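Corpus Drullik : souvenirs de fêtes en famille
Fiche de données, version 5

Résumé

Drullik rassemble 258 récits courts, rédigés en français, portant sur les fêtes de fin d'année vécues dans l'enfance : préparatifs, repas, attente des cadeaux, absence d'un parent retenu par son travail, disputes entre cousins. Les textes sont destinés à l'étude du récit autobiographique ordinaire. La collecte a été conduite par l'atelier d'écriture de Ladcombe et par l'association Brorell, antenne d'Eze.

Dernière mise à jour : 2021-07-27

Contenu de l'archive

recits/ : un fichier texte par récit, encodage UTF-8, fins de ligne Unix
meta.csv : une ligne par récit, séparateur point-virgule
consignes.txt : texte remis aux participants
LICENCE.txt

Champs de meta.csv

id : identifiant du récit, sans signification particulière
lieu : ladcombe ou eze
tranche_age : âge du narrateur au moment de l'écriture, en 6 classes
fratrie : nombre d'enfants du foyer, tel que déclaré
fete : noel, nouvel_an, epiphanie, autre
parent_absent : oui, non, nr
mots : longueur du récit, titre exclu

La valeur « nr » signifie que le participant n'a pas répondu. Elle ne doit pas être confondue avec « non ». Dans les versions antérieures à la 5, les deux valeurs étaient fusionnées ; tout calcul fait sur ce champ est à reprendre.

Collecte

Les participants ont écrit sur place ou à domicile, à la main ou au clavier. La consigne demandait un souvenir précis, une seule fête, 300 mots au maximum. Les textes manuscrits ont été saisis puis relus par une seconde personne. L'orthographe a été corrigée, la ponctuation conservée — y compris les points de suspension en série, fréquents dans les passages d'attente.

Les récits dépassant la longueur demandée n'ont pas été coupés mais écartés, de même que les poèmes et les recettes.

Anonymisation

Prénoms, patronymes et surnoms sont remplacés par une initiale arbitraire, constante à l'intérieur d'un récit. Les noms de communes autres que les deux lieux de collecte deviennent [VILLE]. Les jeux de mots reposant sur un nom de famille sont perdus par cette opération ; le passage est alors signalé par [NOM].

Limites connues

Le corpus n'est pas représentatif. Les narrateurs âgés y sont nombreux, les familles nombreuses également. Les souvenirs heureux dominent à Ladcombe, ce qui peut tenir à la lecture à voix haute pratiquée en fin de séance. Le champ fratrie mélange demi-frères, cousins hébergés et enfants placés, selon ce que chacun a voulu compter.

Le champ fete est codé d'après le texte seul. Un repas de famille non daté est classé « autre ».

Utilisation

Usage libre pour la recherche et l'enseignement, avec mention de Drullik et du numéro de version. La republication d'un récit entier hors de ces cadres demande l'accord de Brorell. Toute tentative de réidentification des narrateurs est exclue par la licence.

Les demandes de retrait sont traitées en mars de chaque année et donnent lieu à une nouvelle version. Les identifiants retirés ne sont pas réattribués.

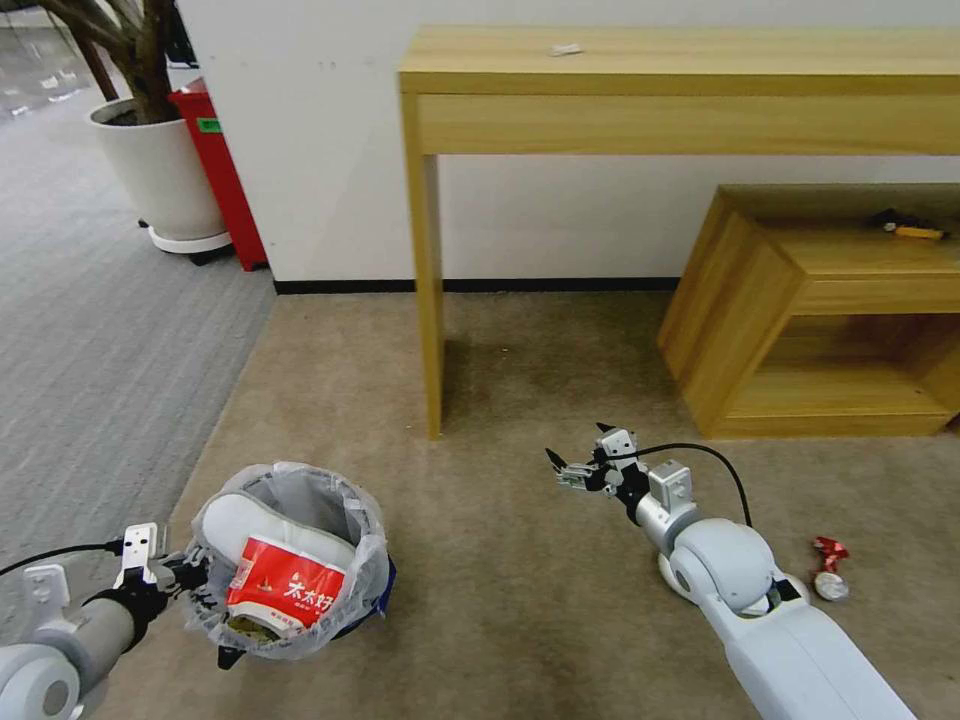 Les versions retirées ne sont plus distribuées, mais leur fichier meta.csv reste consultable sur demande écrite.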